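"Reach out" when you just mean "email"?
Ditport Community > Words & Usage > Everyday English 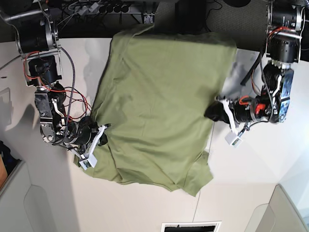
Is "reach out" ever needed?

Posted by Senyo Korletey, June 17, 2024

My manager at Atoretti has started "reaching out" to everybody. She reached out to the printer. She reached out to payroll. Last week she asked me to reach out to a man who sits 12 feet from my desk. I counted 8 of them in one memo, and I don't believe a single one told me whether to call, write or walk over.

Is there a meaning here that "call" or "ask" doesn't cover? I've been told it sounds friendlier. I have my doubts. Same goes for "circle back," but one thing at a time.

Hannelore Dreßler
Friendlier to whom? I edited the Najafi staff newsletter for years and I heard that defense constantly, always from the person doing the reaching. The older sense is fine: you reach out to someone who is grieving, or to a brother you haven't spoken to since December. There is some distance to cross, and some risk of being turned away. Payroll doesn't qualify.

I will give your manager one point. "Contact" got the same complaints when it became a verb, and plenty of people who sneered at it use it now. So I wouldn't bet on winning. In your own memos, write "call" if you want a call and "email" if you want an email. When I cut the phrase from a 76-page handbook, only one sentence got longer, and that one needed it, as the writer had left out what she wanted done.

I wouldn't correct her in front of people.

groko_5
its just how people talk now, language changes, get over it. "touch base" is way worse imo

Senyo Korletey
Language changes, sure. That doesn't tell me if I'm supposed to pick up the phone. Thanks, Hannelore, I'll try the "call" and "email" thing, though I doubt she'll notice.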